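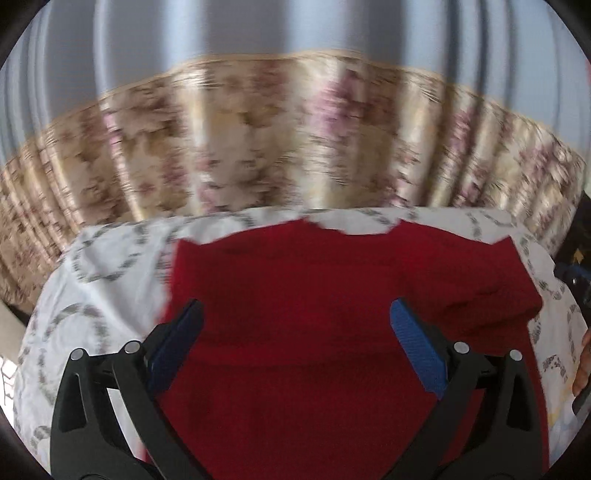 2. Red

The second shirt was red, short-sleeved, with a shallow neckline. Dirceu Magalhães laid it on the white patterned cloth with the neck pointing away from him and pressed the shoulders flat. A crease ran across the chest. Under the right sleeve the fabric had bunched into diagonal wrinkles. He left those for later.

The method was his father-in-law's. Sleeves in, sides in, hem to neck in two folds. A shirt folded this way stood upright in a drawer. Ismael Rangel had run the stockroom at Pullmont for most of his working life and had folded everything he owned to the same width, including dishcloths.

The inventory was in a school notebook. Érica had ruled the columns: item, color, condition, destination. The first shirt, a gray one, was entered as worn at the collar, for rags. Dirceu wrote "red" on the next line, then "good," and stopped at the last column.

"Caldeira takes them until five," Érica said from the hall. "After that it's July."

"It has creases."

"They have an iron."

He turned the shirt over and checked the side seams, then the hem. One stitch had lifted near the label. He trimmed it with nail scissors. The collar was sound. Ismael had worn it to the ferry the day they moved him to Ilunlow, under a coat too heavy for the weather, and had complained about the coat the whole way across.

Dirceu folded the left sleeve in, then the right. He smoothed the wrinkles outward with the side of his hand, made the two folds, and measured the result against the gray one. It was a finger too wide. He opened it and started again from the sleeves.

Under destination he wrote "Dirceu," and reached into the bag for the third.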